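The Grey Wash: a laundry gallery

Every household, club and shared building has a pile of grey clothing in it. Ours at Etham lives on a brown table at the end of the big room, and it has been there, in one form or another, since we opened the doors to other people's washing. The clothes change and the pile stays. I have stopped taking this personally.

For anyone new: the clothes share is the part of Etham where sweatshirts, joggers and outgrown jumpers come in by the bagful, get washed, folded and hung, and go out again to whoever needs them. Last winter we passed on 300 pieces between the first frost and the end of the season. A good 200 of those were grey. I had hoped for more variety, but people hold on to their nice colours and give away the grey, and then come to us looking for something grey, so perhaps the system works.

Luana Lopes does the folding afternoons with me. She learned from her aunt in Guimarães, who ironed tea towels and, on bad days, socks. I learned from nobody and it shows. Between us we average out at a decent standard.

The gallery is mostly fabric. If you came hoping for the cake stall, that page is still waiting for me to find the cable.

Before anything is folded it has to be admitted to, and this is the stage at which a sweatshirt looks least like clothing. Heather grey is the worst offender. It goes into the wash as a garment and comes back as a sort of upholstered landscape, with a cuff turning up somewhere you would never have put one. The first job is to find an edge, any edge, and work along it until you meet something you recognise. Ribbing is your friend here. Plain fabric could be back, front or leg, but ribbing means you have reached a border. 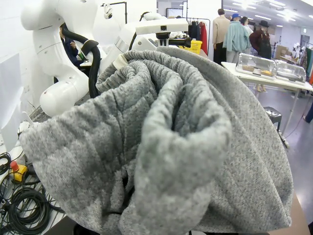

Grey knit at rest, yellow basket behind, and the rack with its one red garment at the end.

The rack deserves a word. We keep the dark things together on it, mainly to stop people holding navy and black up to the window and asking each other which is which. Something red always ends up on the end. Rosimeire Portela says it cheers the place up. She also says that it's the first thing people reach for and the first thing they put back, and having watched this for a whole season I can confirm both.

The baskets have been the subject of more discussion than the clothes. We started with 3, all bought from Hellora on the same morning, all supposedly for different things. There was a plan, with labels. The labels came off in the damp and the plan went with them, so now a basket is for whatever is in it. The only rule to have survived is that a basket with holes is better than one without. Solid tubs hold the smell of the cupboard they were stored in, and ours is a very old cupboard.

Next comes the part Luana calls "asking it what it is". You pick the thing up by the top, or what you have decided is the top, and let it hang. Gravity does most of the thinking. Sleeves drop, legs fall, hoods flop over in a sulk. One hand stays put and the other goes down to the middle to persuade the rest of it to open out. If you have guessed wrong you turn it round and begin again with as much dignity as you can manage.

A few people like to shake. I was brought up a shaker myself. It gets the creases moving and makes a very satisfying crack, but in a shared room it also distributes fluff over anyone behind you, and we have had words. Hold and smooth is now the house style.

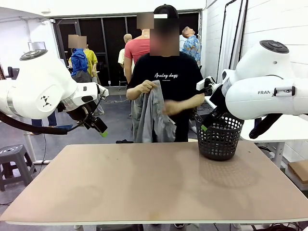

Hold and smooth, as practised in an "Analog days" T-shirt. Black basket on the right.

The table gets complaints too, mostly from me. It has marks on it that have outlasted two kinds of cleaner and a paste that Rosimeire mixes up from a recipe she won't share. They don't come off on the washing, and that's all I ask of a mark. What I do like about it is the size. You can lay out an adult sweatshirt with both arms flung wide and still have room for a mug, although the mug is against the rules. The rules are written in my handwriting and the mug is generally mine.

We tried a folding board in December, a hinged plastic affair called a Sorila. You put the garment face down, flap, flap, flap, and out comes a perfect rectangle like something in a shop. It managed T-shirts beautifully. Presented with a thick sweatshirt it closed halfway and stayed there, like a book with a cat in it. It's in the old cupboard now, if anybody would like it.

So thick things are done by hand. Find the waist, get the gathers lying roughly in one direction, and hold it there while the rest hangs. Elastic has opinions and will pucker whatever you do. Luana folds the sides in first and then halves the length, whereas I halve the length first and then spend a while wondering about the sides.

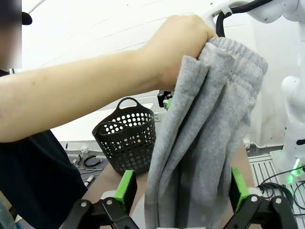

A firm grip, a puckered waistband, and a great many folds of the wrong sort still to come out.

Finished piles go by size, largest at the bottom, with the sizes written on masking tape. Please take from the top. Please also don't put things back by sliding them into the middle, however neatly you think you've done it.

If you have clothes to bring, they are welcome clean or otherwise, in any bag that closes. Children's sizes are what we run short of. Coats need working zips. We can always use hangers, the sturdier the better, and if you should happen to own a sweatshirt in green, orange or purple that you no longer love, Luana has asked me to say that she would be very glad to meet it.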